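Prarneck library stays open until 11 this winter

Great news for anyone in Prarneck who has ever been turned out of the library just as the studying was going well! From 28th October the Nollitz Street branch will keep its doors open until 11 at night, and the late hours will run right through to March.

The change follows a petition started by Amna Gondal, a nursing student who works days and was tired of doing her coursework in a parked car. She hoped for a few dozen names and ended up with 153. "People were signing it at the bus stop," she said. "I had to go home and print more sheets." 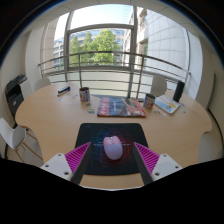 Branch manager Géza Fülöp says the upstairs study room will get 14 extra seats, and the old newspaper corner is being turned into a quiet area with proper reading lamps – a lovely idea, as that corner has been gloomy for years. The Lirton bus will also stop outside after closing time, so people heading across the river won't have to walk up to the square.

There's more on the way for language learners, too. Shamim Bukhari is bringing back her evening conversation circle, which was packed last spring and had to stop when the building began closing early. New members are welcome at any level, and you don't need to sign up.

Study room seats can be booked at the front desk or by phone. A library card is needed for bookings, and cards are free to all Prarneck residents.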